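Search this forum Search Advanced

Tablecloths for a market stall - how do you stop them sliding?

mapleridge_soap
I do a Saturday craft market from March on, and the cover on my table drives me nuts. It's a plain polyester one from Flosholm, and every time a customer leans on the front edge the whole thing comes forward with my stock on it. I've tried the spring clips, but they don't open wide enough for the lip on my folding table. Tape leaves gunk. What are the rest of you using?

dkbenner
Rug gripper. The open mesh kind that comes on a roll. Cut it two inches smaller than the table all the way around and lay the cloth over it. I've used the same piece for three seasons.

mapleridge_soap
Does that still work if the cloth hangs to the floor in front? Mine does, because I keep boxes underneath.

dkbenner
It helps but the weight of the drop still pulls some. You could hem it shorter and put a separate skirt on with hook and loop tape.

Wendy Hollis
I would skip the polyester altogether. It's slick on the underside and it shows every fold line. I went to a heavy cotton from Telletti two years ago and have not used a clip since. It cost me $34 on clearance, and it has been through the wash more times than I can remember. The color went a little but not so anyone at a market would care.

Pattern matters too, and people don't think about it. A solid dark cloth shows dust and lint by ten in the morning. A big print fights with whatever you're selling. A thin line or a small check is the easiest to live with, and you can use the lines to square up your rows when you set out in a hurry.

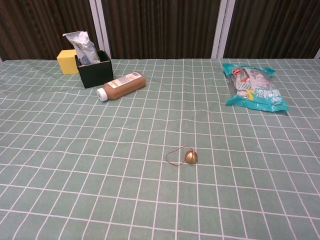 The other thing with a check or a grid is that you see right away when the cloth has shifted, so you can tug it straight before it gets bad. With a solid you don't notice until the back edge is bare. I buy mine long enough to tuck six inches under at the back and set a crate on the tuck.

tomfromaisle9
Disagree on cotton. I had one and it rained sideways at our spring fair, and the cloth was soaked for the rest of the day. Everything with a paper label got ruined. Polyester dries in half an hour. If you're outdoors, get the polyester and deal with the sliding some other way.

Wendy Hollis
I'm indoors most of the year so that's fair. Outdoors I'd put vinyl over it.

tomfromaisle9
Vinyl is worse. It blows up like a sail.

dkbenner
Not if it's weighted. The Mellor hem weights clamp on and they don't tear the fabric. The magnet ones fall off if you look at them wrong.

parkwayjan
Has anyone used the fitted covers with elastic at the corners? Skakholm has one for a six-foot table. I was going to order it but the reviews say the corners pop off.

hank_and_honey
I have that one. The corners popped off mine the first week, then I found I had it on sideways. There's a long side and a short side and no tag to tell you which. On the right way it stays put. It's thin though. You can see the seam of the table through it, and I ended up laying a flannel sheet underneath.

parkwayjan
Good to know about the tag. I'll mark mine with a laundry pen.

tomfromaisle9
A fitted cover is no good if you ever share a table or get handed an eight-foot one by the organizer. That happened to me on setup day and I had two feet of bare plywood showing.

mapleridge_soap
OK, so here is where I am. The front leaning is my main problem, and I'm under a roof all but a few weekends. I'm going to try the mesh first since I have half a roll in the hall closet, and shorten the front drop. If that doesn't do it I'll look for a cotton one in a check. Wendy, do you dry yours on low or hang it?

Wendy Hollis
Hang it. I dried the first one on high and lost three inches off the length. Wash it once before you measure for any hem.

dkbenner
Put the mesh down on a clean table too. If there's grit under it, it slides the same as the cloth did.

hank_and_honey
And don't leave it down in a hot van all summer. Mine stuck to the tabletop and I had to scrape it off with a putty knife.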